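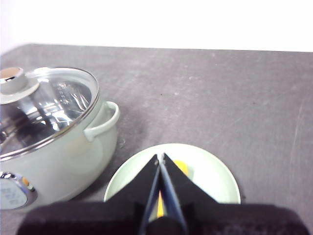
You learn a car by its noises long before you learn it from the book, Seija Ahonen told me when I sent her my first draft, and she thought I'd leaned far too hard on the book.

She had a point, so this section got rewritten from the ground up. My original plan was to compare how new members of the Nurmi club learned to drive a Ravik by counting how many pages of the owner's manual they had read before their first long run. I still have those numbers (the manual is 200 pages, and most people gave up somewhere in the part on fuses), but they explained very little. What people wanted to talk about was sound and feel: the whine in second gear, the way the clutch bites high when the engine's cold, the rattle over your left knee that everybody worries about for a week and then stops hearing.

4.2 Learning by ear on the Girano run

The Girano run is 2,000 kilometers, driven in pairs over six days in May, starting and finishing in Likthorpe. I rode along in the back seat for as much of it as my spine would allow! I kept a notebook and wrote down every time a driver commented on something the car was doing, then asked at the next fuel stop what they'd noticed and what they did about it. New drivers mostly looked at the gauges. Experienced drivers hardly looked at all, and when they did it was to check something they had already heard or felt. 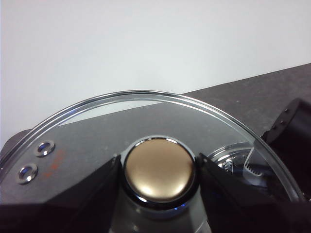
The dashboard matters more than I'd like it to, given the argument I'm making. Drivers who were new to the Ravik kept bringing up the wheel and the dials as the reason they'd fallen for the car in the first place, and I had trouble getting across to my co-readers what the horn button looks like. The knob on the glass lid comes close: a domed, gold-colored cap with a satin finish, and a shiny chrome collar around the base. Put that in the middle of a thin steering wheel and you're nearly there. Two drivers told me they rested a thumb on the button to feel the engine's vibration, a habit I'd never have thought to ask about, and I've coded it under "feel" along with the pedal and seat comments.

Thomas De Luca, who coded the notebooks a second time, disagreed with me on the thumb. He wanted it under "nerves." We went back and forth on this for most of a Sunday and left it where it was, but I've marked those entries so that anyone who shares his view can take them out. 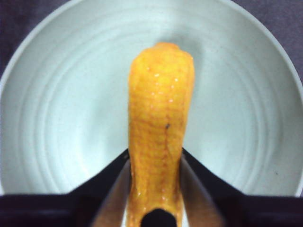 Figure 2. Yellow-orange food piece held upright between two gripper fingers.

Back to the driving, then. By the fourth day the new drivers had started shifting by ear on the flat stretches, though on hills they still went straight back to the rev counter. I don't have a good account of why. One driver blamed the wind noise, another said she just didn't trust herself with a truck behind her, and I find her answer the more convincing of the two. Section 4.3 takes up the hill climbs separately, with the notes from the passenger seats included.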